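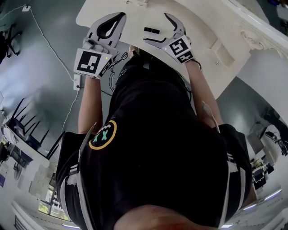

STEKMONT ROBOTICS CLUB TO SPEND JANUARY PICKING THINGS UP AND PUTTING THEM DOWN AGAIN

For immediate release: Dec 29, 2023

The student robotics club at Stekmont College has entered the Garkley Cup, a regional contest in which teams teach a robot arm to tidy a table. The club wishes it to be known that several of its members' parents find this funny.

Entries open in January. Each team must collect its own training material by carrying out the tasks by hand, using a pair of hand-held grippers, and then hand the recordings over to a machine that will try to do the same. The rules ask for at least 1000 usable recordings per team. Stekmont has 3577, of which the judges may look kindly on rather fewer.

"We started with a mug, and we were very confident," the club said in a statement agreed after a long meeting. "We have since moved on to smaller objects and lower expectations. Working with grippers gives you a new respect for thumbs."

Members take turns at the table in short sessions after lessons. A turn consists of picking up an object, moving it to its proper place, letting go and starting again. Anyone who drops something is asked to carry on, as the robot will need to learn about that too. Anyone who drops something on purpose goes to the back of the rota.

The club's entry is called Woldegiorgis, a name chosen by ballot from a shortlist of 2. The losing name will not be released to the press.

Grokix, a local maker of workshop fittings, has given the club £550 towards cables, spare finger pads and replacement parts. The company has asked for its logo to appear on the finished entry. The club has agreed and is now discussing how large a logo can be before it affects the balance.

Last year's entry, a wheeled sorter for recycling, came fifth out of five and was praised by the judges for its paintwork. The club regards this as a base to build on.

In the final, each robot will have ten minutes to clear a table laid out by the organisers. Points are given for every object put away and taken off for every object sent to the floor. Teams may not touch the robot once the clock has started, and shouting at it is allowed but scores nothing.

New members are welcome from the first week of term. No experience of robots is needed, though a high boredom threshold would be useful. Sign-up sheets will be outside the college library.

ENDS

Press enquiries: Stekmont Robotics Club, care of the college office. Please allow extra time for replies over the holidays.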